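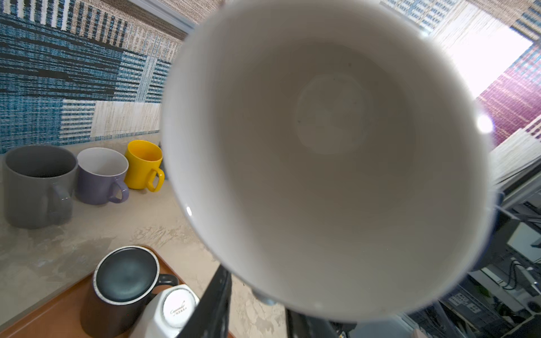 Wrist camera loses the target when the gripper closes on a mug

Posted in Student Projects, 11 Dec 2019

Our club is building a mug-sorting arm for the Fluvancombe student challenge. The task is to pick mugs off a counter and a tray and set them down by color. Detection works while the arm is up high. Once the gripper is at the mug, the white rim covers most of the view and the detector drops it. It then locks onto one of the mugs along the wall, usually the yellow one, and the planner tries to move there with the first mug still in the fingers. We run the detector at 5 frames per second and replan on every frame. Confidence threshold is 40 percent. Moving the camera is not allowed after inspection. How do other teams handle this?

fultberg_team

Stop replanning on every frame. You need a state machine with at least these states: search, approach, grasp, carry, place. Detection feeds the planner in search and in the first part of approach only. At a fixed standoff, store the target pose in the base coordinates of the arm and finish the move from joint positions alone. We use a standoff of 11 cm. Your wrist camera is too close for a whole-mug detector anyway, as the training images almost certainly show whole mugs from the side.

For grasp confirmation, do not use the detector. Read the finger position after the close command. If the fingers reach their closed limit, there is nothing between them. If they stop early, go to carry. Log the value for every attempt so you can set the limit from data.

Two other items. The upside-down mugs on the tray need their own class or they will be missed. From above, an inverted mug shows a base and no opening, and the white one in your picture has a logo on the base that a color classifier may read as dark pixels. Also check exposure. There is glare on the rim and a washed-out area behind it, so lock the exposure before the run starts.

ramer_bot

raise the threshold. ours is higher and we get less of this

gripperclub50

Raising the threshold will not fix it. The yellow mug is a correct detection, it is just the wrong target. Agree with the state machine. If you want vision during carry, mask out the region where the held mug sits and treat everything outside it as obstacles. The Ramer starter code has a mask option in the camera settings file, off by default. It expects the mask at full camera resolution, so if you downscale first it will be applied in the wrong place with no warning.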